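Staltalier 二层活动室安全检查表（附意见）

检查人：Lesia Tymoshchuk
陪同：Musyoka Simiyu（场地方）
复核：Stepan Vasylenko
时段：八月，上午十点开始
评定用语：合格／待改／存疑。“存疑”指我看了，也问了，答复不能让我放心，但又没有足够的依据判成待改。上一版表格没有这一档，结果一大堆东西都写成了合格。

先说一句。上次的检查表我从头读了一遍，二十几项全部打勾，意见栏只有一处写了字，写的是“良好”。这种表填不填没有区别。这一次凡是没有亲眼看过、亲手试过的，我一律不打勾，Musyoka 觉得我太慢，那就慢吧。

一、入口与通道

1.1 门能否从里面直接推开
评定：合格
意见：推了几次，都开。门吸偏松，门会自己慢慢往回走，目前不碍事。

1.2 通道净宽
评定：合格
意见：最窄处量得921毫米，我们自己的内部要求是800毫米。数字过关。不过量的时候走廊里的折叠椅刚被人搬走，平时是不是也搬走，我表示怀疑。Musyoka 说“一直都是空的”，可墙上有一排椅背蹭出来的印子，高度很整齐。

1.3 疏散示意图
评定：待改
意见：图上的储物间已经改成茶水间，图没有改。场地方说下次印刷时一并更新。下次印刷是什么时候，没有答复。

二、地面

2.1 木地板平整度
评定：存疑
意见：浅色旧木板，灰的棕的都有，看着很有味道，租场地的人多半也是冲着它来的。做旧和真旧不是一回事。我穿薄底鞋在桌子周围来回走了一遍，靠窗一侧有一条板踩下去有声音，没有明显翘边。要求场地方把这条板起开看一眼龙骨，他们认为没必要。我认为有必要。

2.2 地面线缆
评定：待改
意见：线缆和设备直接搁在地上，没有压线槽，也没有胶带固定。场地方的说法是用完就收。绊倒人只需要一秒钟，跟什么时候收没关系。压线槽不贵，Drostutitz 那边的仓库里就有现成的，借来先用。

2.3 防滑
评定：合格
意见：干燥状态下没有问题。拖地之后的情况没有测，不作评价。

三、大桌与桌面物品

3.1 桌体稳固
评定：合格
意见：深灰色木纹大桌，两手按住桌沿往下压，再横向推，没有晃。桌脚的调平螺丝有一颗拧得比别的长，问是不是地面不平，回答是“可能”。参见2.1。

3.2 桌沿与桌角
评定：合格
意见：用手沿着边摸了一圈，没有毛刺。

3.3 桌面小件与相框
评定：存疑
意见：桌上放着一只黑色小相框，面朝上，里面是白底印刷画，大字是“OF NATURE”，下面一片深色叶子。东西不大，但按规矩每件装饰都要看三点：面板是什么材料，背板扣得紧不紧，平时放哪里。面板材料场地方说是有机玻璃，没有采购记录，口说无凭。背板的两个金属扣片有一个松，用指甲一拨就转。放置位置得到了两种说法，Roksolana Melnychuk 说一直在桌上，Musyoka 说应该立在小边桌上。要是立着，请贴防滑胶点，要是挂到砖墙上，请按4.2办。
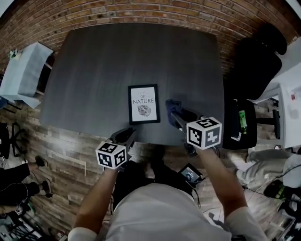

3.4 桌面布料
评定：合格
意见：擦拭用的布要求用完集中放进带盖的桶里，不要搭在电器上。桶有，盖子也有，这一条难得没什么可说的。

四、墙面与靠墙家具

4.1 红砖墙
评定：存疑
意见：用指节敲了能够到的部分，声音基本一致。灰缝有几处掉粉，手一抹就下来。场地方说这是“原始风貌”，刷过透明固化剂。什么时候刷的，刷的哪一种，没有单据。有单据之前我不写合格。

4.2 墙面悬挂物
评定：不适用（暂时）
意见：目前没有批准任何悬挂。以后要挂，钉子必须吃在砖上，不能打在灰缝里，单件重量写进登记本。粘钩一概不收，不管包装上写能承多少。

4.3 靠墙小边桌或推车
评定：待改
意见：白色，浅灰台面，上面摆了一小盆绿植。究竟算桌子还是推车，场地清单上两种叫法都有，请统一，因为推车要查轮锁，桌子不查。另外花盆搁得太靠边，袖子一带就下去了，往里挪一掌。Tamara Kuzmenko 负责浇水，她说盆底有托盘，我要求托盘也固定。

4.4 椅子
评定：存疑
意见：黑色底座的椅子坐上去试过，升降正常。我对气杆的年限没有把握，标签已经磨掉。场地方报了个年份，是凭记忆报的。

五、电气与温度

5.1 插座与漏电保护
评定：合格
意见：按试验按钮，跳闸正常，复位正常。这是全表我最满意的一项。

5.2 随身电子设备及挂线
评定：待改
意见：需要把带屏幕的设备挂在身前干活的人，线要顺着身体收好，不要垂到桌沿以下。桌沿最容易挂线，人一转身，要么扯设备，要么扯人。现有的使用须知对此只字未提，请补一条。

5.3 室温
评定：合格
意见：读数27度，八月里算能接受。墙上温度计和我自带的那支一致，我原本以为会不一致。

5.4 通风
评定：存疑
意见：场地方强调新风“全天开”。我把一张薄纸贴到风口，纸动了一下，就不动了。请提供滤网更换记录。

六、使用中的人员

6.1 同时在桌边操作的人数
评定：合格
意见：须知规定桌子同一侧最多2人，其他人退到椅子后面。规定是合理的，有没有人执行，要看哪天我不打招呼过来。

6.2 着装
评定：合格
意见：短袖、长裤、包脚的鞋，可以。宽袖和长围巾不行，须知里写了，字太小。

6.3 急救箱
评定：待改
意见：箱子在，位置也对，里面的创可贴只剩大号的。剪刀没有。登记表上写剪刀“有”。

需要场地方答复的事项

地板起板检查（2.1）；压线槽到位（2.2）；相框扣片更换，并确定固定位置（3.3）；砖墙固化剂单据（4.1）；边桌名称统一，花盆和托盘固定（4.3）；椅子气杆年限（4.4）；使用须知补线缆一条（5.2）；滤网记录（5.4）；急救箱补齐（6.3）。疏散图的事单独发函，抄送 Josteson。

复核意见（Stepan Vasylenko）

同意大部分评定。3.3我个人会判待改，扣片松了就是松了，不用等材料证明。2.1起板一事，建议先用内窥镜从踢脚线的缝里看，看不清再起，免得场地方以“破坏原貌”为由拖下去。4.3的花盆我去的时候已经往里挪了，托盘还没固定。

检查人补充：3.3维持存疑，扣片另列维修单。内窥镜可以，我要在场。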